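Second innings at Stindley

10 March 2020

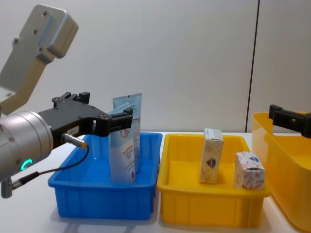
Nets and the new ball

We have been back in indoor nets for a few weeks now. The hall at Stindley is cold and the lighting at the far end is poor, so the quicker bowlers look quicker than they are. I batted for ten minutes on the first night and was bowled four times. The second night was better. I have gone back to a middle stump guard after two seasons on leg, mainly to stop myself playing round straight ones.

The club has changed its match ball for the coming season. We used Claeys for as long as I have been a member, and we are now moving to Waltero, which the league has approved for the lower divisions. I have only faced the new one indoors, where it tells you very little. The seam feels a bit prouder in the hand. Our opening bowlers are pleased and the batsmen are keeping quiet.

Last season, briefly

I never wrote up the final match in September, so I will do it now before I forget it completely. We were away to Flamska and needed a win to stay up. They batted first on a slow pitch and were going nicely at 80 for 1. Then our off-spinner came on from the road end and took three wickets in two overs, all caught close in. They got past 100 but not by much, and the last pair hung around for longer than they should have. I dropped one of them at mid-on. It was a simple catch.

We made hard work of the chase. Two went early, both lbw, and I came in at five with the ball keeping low. I made 11, which took me most of an hour, and was run out going for a second that was never there. My call, my fault. The tail knocked off the last few runs with two wickets in hand - a thick edge past slip for four finished it.

So we stayed up, and Flamska finished a place above us anyway on bonus points.

What I want from this year

I would like to play ten or more matches. Last year I managed six, with work and a bad ankle. The ankle is fine for batting and a bit sore after bowling, so I will probably bowl less and field at slip if the captain lets me.

I also need new pads. The straps on the left one have gone and I have been using a bootlace since July. The bat will do another summer if I get the toe looked at.

Pre-season friendlies should be on the club page by the end of the month. The first one is at home, on the bottom pitch, as the square on the top one is still very wet.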